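Pegs, Holes and the Art of the Perfect Fit

Have you ever tried to push the lid onto a pen when you were half asleep? You miss, you bump the edge, you wiggle it a bit, and then it slides home. Putting one thing into another thing is something you do all day long. Keys go into locks, straws go into juice boxes, feet go into socks! It feels easy because you have had years of practice, and your hands are wonderfully clever.

Let's find out what is going on when a peg meets a hole. All you need for this subject is a block with a round hole in the top and a cylinder.

First, a word about that word. A cylinder is a solid shape with two flat, round ends and one curved side that goes all the way around. Soup cans are cylinders. So are candles and rolls of tape. Cut straight across a cylinder anywhere you like and you get a circle every time, and that is why it goes so well with a round hole. You can twist it as much as you want and it still matches. Try that with a square peg and a square hole and you'll be turning it until the corners line up.
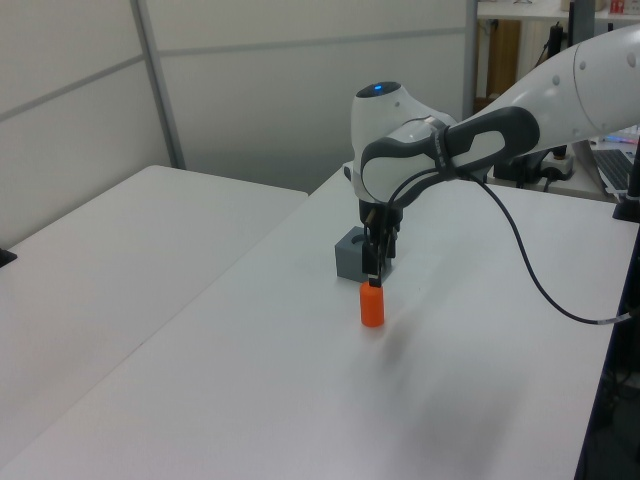
Now for the big secret: the hole has to be a tiny bit wider than the peg. If both were exactly the same size, the sides would rub so hard that the peg would get stuck, or never go in at all. Engineers call the extra space "clearance." Say your peg is 30 millimeters across. A hole that measures 34 millimeters would be nice and roomy, and the peg would drop in and rattle around. Make the hole much closer to 30 and you have to aim carefully, but the peg will stand up straight without wobbling. Which is better? It depends on what you're making! A toy for a baby should be roomy. A wheel on an axle should be snug.

Pantelis Papadakis makes wooden puzzles in a workshop in Neravville, and he tests every hole with his own fingers. "I listen, too," he told us. "A good peg makes a soft little knock when it reaches the bottom."

Lining up

Before a peg can go down, it has to be in the right place. There are two things to get right, and they are different.

The first is position. The middle of the peg should be over the middle of the hole. Too far to one side, and it lands on the rim.

The second is tilt. The peg should point straight down. If it leans, one edge goes in and the other edge catches on the side. This is called jamming, and pushing harder usually makes it worse. You have probably met jamming if you've ever had a drawer go in crooked.

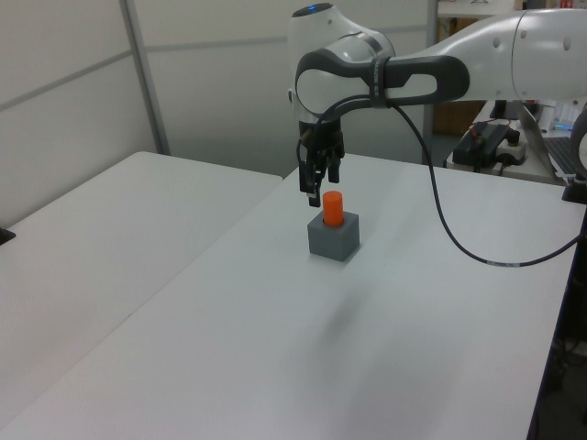

An orange cylinder standing up in the hole of a gray block.

A very useful trick is to shave a little slope around the edge of the hole or the end of the peg. The slope is called a chamfer (say it "CHAM-fer"). If the peg comes down slightly off center, the slope guides it sideways into the hole, like a slide. Look at the end of a tent peg or a plug and see if you can find one.

Try it yourself

Find an empty cardboard tube and a marker that fits inside it. Stand the tube on a table and drop the marker in 5 times, holding it near the top. Easy? Now close one eye and do it again. With one eye shut it's much harder to judge how far away things are, so you may hit the rim. Next, hold the marker by the very tip of the top, with just two fingers. Feel how it wants to swing?

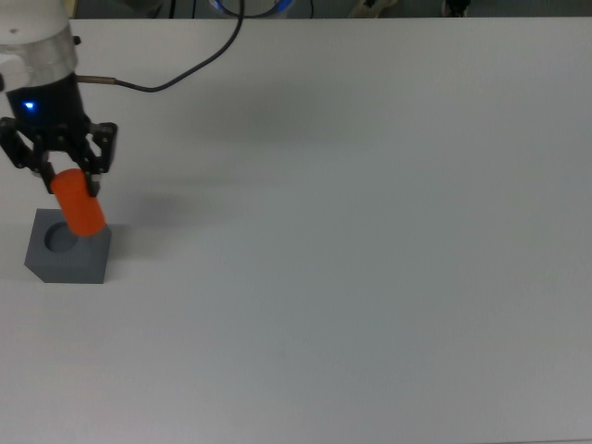

Held by its upper end, the orange cylinder is just above the gray block.

Last of all, open both eyes and let the marker touch the rim on purpose. Slide it gently across until you feel it dip. Your fingers found the hole without any help from your eyes!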